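Gray bins, again

Posted 2019-09-04

I replaced the mixed crates in the workroom with a single type of gray rectangular bin. The previous arrangement was 22 containers from four suppliers, no two of which stacked properly. Most of the Indetti ones had cracked at the rim over the winter. The replacements came from the Derow outlet in Sultville, flat gray, no lids.

Selection criteria were simple. The bin had to sit on the worktable without overhanging, it had to be open at the top, and the inside had to be plain enough that a small part shows up against it. Light gray failed the last test with zinc screws. Slate gray is better. Black was worse than either for anything rubber.

The worktable has a light wood top and stands on the dark carpet. I would not choose carpet again. A dropped M3 washer is gone for practical purposes, so sorting is done inside the bin with the walls acting as a fence. A bin in use stays on the table. A bin in storage goes on the Tsao shelving, long side out, part number 3923 facing the door.
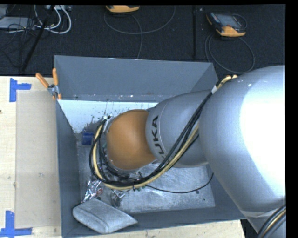 Derow bins scuff if you so much as look at them, a reader wrote after the last post, and the specks along the bottom never wash out. He recommended a liner.

I tried a liner for a week. It slid, and small parts worked their way under it, so I took it out. Scuffs do not affect the function. Grit does, and a dry brush followed by a damp cloth removes most of it. Solvent left a dull patch on one bin and I have not repeated the experiment.

Labels: printed, 2 per bin, one on each short end. Handwritten labels on tape lifted at the corners. The label states the contents and nothing else. I used to add the quantity, but it was wrong within days.

Total outlay was 92 dollars including the labels. Still to do in October: the cable drawer, which currently holds mains leads, extension cords and ties in one layer, and the lower shelf, which bows in the middle and needs a second bracket.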